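Robot Manipulation Lab
Handout 5: The Shoe Rack Task
Instructor: Lama Matar
Posted 29 January 2026

This handout covers the second half of the tidying unit. You need the arm calibrated and your grasp code from Handout 4 running before you start. If your gripper still closes off center, fix that first and come to the lab session after.

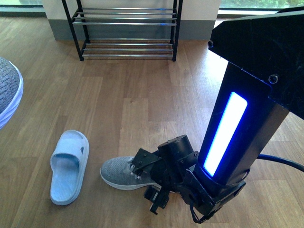
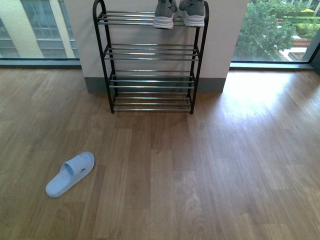 Shoe rack task. First picture: gripper on a gray sneaker. Second picture: the rack with a pair of gray sneakers on the top tier.

1. The task

Shoes start on the floor. The robot has to pick them up one at a time and put them on the rack. Pairs go side by side on the same tier. You may choose which tier to use, but your program has to choose it before the first grasp and write the choice to the log.

A run ends when your program calls stop, when the arm faults, or at 300 seconds. You may not touch the shoes or the rack during a run. If you do, the run is over and you record it as a failed run.

2. Picking up a sneaker

Most teams begin by grasping at the toe because it is easy to find from the head camera. It is a poor place to hold a shoe. The weight hangs off one end and the heel swings down when the arm lifts. Grasp around the collar and heel area instead, as in the first picture.

Knit uppers give when you squeeze them. The finger position you read back will keep changing for a short time after contact, so a check that looks only at finger position will report a good grasp too early. Use motor current as well. The Dreron driver gives you both values in the same message. Wait for both to settle, then lift.

Lift 5 cm and pause. Compare the wrist view before and after the pause. If the shoe has rotated, lower it and try again. This costs a few seconds and saves a lot of dropped shoes.

Laces can get between the fingers. Your detector does not need to find laces, but your approach should come down over the opening of the shoe and avoid dragging across the front.

3. Picking up a slide sandal

A slide has no heel or collar. There are two reasonable grasps: one finger under the strap, or both fingers across the footbed. The strap grasp holds better but needs a more exact approach angle. The footbed grasp is more forgiving, though a thick footbed may be close to the limit of how wide your gripper opens. Measure before you write any code.

Work out which way the toe is pointing before you choose. The strap sits toward the front, so the strap position gives you the direction.

4. Placing

The shelves are rods with gaps between them. The depth camera sees through the gaps and returns the floor or the wall for many of those pixels. Do not fit a plane to the raw points. Find the rods in the color image, take depth only along them, and fit to that.

Rods are also shiny. In bright daylight you will lose some of them to glare. Average over several frames and throw out readings that jump.

Set the sole down flat. If the toe touches first, the shoe can tip as you let go. Open the fingers slowly and back the arm straight out before moving sideways. The most common failure in December was a good placement followed by the wrist knocking the shoe off on the way out.

For the second shoe of a pair, plan around the first one. Treat the placed shoe as an obstacle and leave a margin of about 20 mm.

5. What to turn in

Each team does 8 runs with the final version of the code. Turn in:

- the log files for all runs, including failed ones
- a table with start position, grasp type, tier, and result for each run
- one page on your most frequent failure and what you changed because of it
- your code, tagged "rack-final" in your team's Pridico folder

Do not drop bad runs and replace them. A team with four clean placements and a clear account of the rest will get a better grade than a team with a perfect table and no logs.

6. Reading

Okonkwo course notes, the sections on soft objects and on contact detection. The section on suction grippers is optional.

Questions about the driver go on the class board so other teams can see the answers. Questions about grading come to me by email.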